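Ninness Board Set

Recordings of a robot arm working on a simplified motherboard layout, gathered as training examples for the Petorska policy. The set holds 405 episodes – 30 are held out for testing. Each episode is stored in its own folder with wrist camera video, joint positions and gripper state.

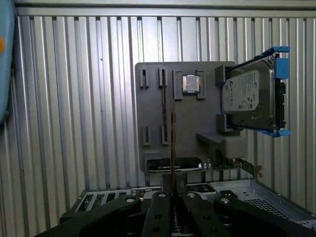
Wrist camera view: mounting board with CPU, memory module and hard drive in a blue caddy.

Episodes run up to 110 seconds. Failed attempts are kept and marked in labels.csv. Joint data from the first 200 episodes was saved by an older logger, so run fix_times.py before loading them.

Maintained by Dollura.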